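Wie lernt ein Roboter, was er tun soll? Man nimmt ihn an die Hand!
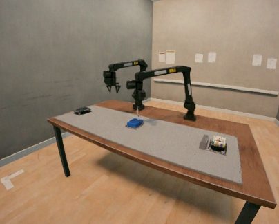
Bild: Computersimulation / Kinderseite Turen

Erinnerst du dich noch, wie du gelernt hast, eine Schleife zu binden? Wahrscheinlich hat sich jemand neben dich gehockt, vielleicht hat er sogar deine Finger genommen und sie ganz langsam mitgeführt, erst die eine Schlaufe, dann die andere, und dann noch einmal von vorn, weil es beim ersten Mal ja doch nie klappt. Und irgendwann konntest du es allein. Bei Robotern geht das manchmal erstaunlich ähnlich, und davon wollen wir dir heute erzählen.

Die beiden schwarz-gelben Roboterarme auf dem Tisch gibt es in diesem Bild nur im Computer, genau wie den Tisch, den Holzboden und die Zettel an der Wand. So eine nachgebaute Welt nennt man Simulation. Das ist fast wie in einem Videospiel, nur dass es hier keine Punkte gibt. Der eine Arm hat einen Greifer mit zwei Fingern, der andere ein dünnes, spitzes Werkzeug, das gerade nach unten auf den blauen Block zeigt.

Ein Greifer ist so etwas wie eine Hand, allerdings eine sehr einfache. Deine Hand hat 5 Finger, diese hier kommt mit zweien aus. Für viele Dinge reicht das auch: Versuch einmal, einen Radiergummi nur mit Daumen und Zeigefinger hochzuheben. Na, siehst du!

Zeigen statt Aufschreiben

Früher mussten Menschen einem Roboter meistens jede Bewegung als Programm aufschreiben. Fahr so weit nach links, dann so weit nach unten, dann halte an. Das macht man auch heute noch oft, aber es kann furchtbar lange dauern. Darum gibt es noch einen anderen Weg: Man macht dem Roboter die Aufgabe vor.

Das kann man mit den Händen tun. Man fasst einen echten Roboterarm an, der dafür ganz weich und beweglich gestellt wird, und führt ihn dorthin, wo er hinsoll. Der Arm misst dabei in seinen Gelenken mit, wie weit sie gerade gebeugt sind, und der Computer merkt sich alles.

Oder man nimmt eine Fernsteuerung. Einen Arm in einer Simulation kann man ja nicht anfassen, da greift man eben zum Joystick oder zu einem kleinen Steuerarm, der auf dem Schreibtisch steht. Bewegt man den, bewegt sich der Arm auf dem Bildschirm mit.

Zu Besuch bei Zoila

Zoila Ticona bringt bei der Firma Skultell Robotern neue Aufgaben bei. An einem Dienstag durften wir ihr zusehen. Sie übte mit einem Steuerarm, der Kandex heißt, und ihre Aufgabe klang kinderleicht: mit einer Spitze einen kleinen Block antippen, ohne ihn umzustoßen.

„Ich habe das heute schon 80-mal gemacht“, hat sie uns erzählt und sich dabei die Schulter gerieben. „Und jedes Mal ein kleines bisschen anders, mal von links, mal von rechts, mal langsamer.“

Das muss so sein. Würde sie immer genau dieselbe Bewegung vormachen, dann wüsste der Roboter sich nicht zu helfen, sobald der Block einmal woanders steht. Ihr Kollege Jitendra Tripathi schaut sich die Aufnahmen später an und sortiert die aus, bei denen etwas danebengegangen ist. Danach sucht ein Lernprogramm in den übrigen nach dem, was sie gemeinsam haben.

Und warum übt man überhaupt in der Simulation? Stößt der Arm dort gegen den Tisch, geht nichts kaputt, man drückt auf einen Knopf und alles steht wieder an seinem Platz.

Probier es selbst aus!

Du brauchst ein anderes Kind, ein Tuch für die Augen und einen Bauklotz. Einer von euch ist der Roboter und bekommt die Augen verbunden. Der andere führt ihm die Hand zum Klotz, und zwar ohne zu sprechen. Macht das ein paar Mal, dann probiert der Roboter es allein. Anschließend wird getauscht, und wer mag, stellt den Klotz heimlich ein Stück weiter weg.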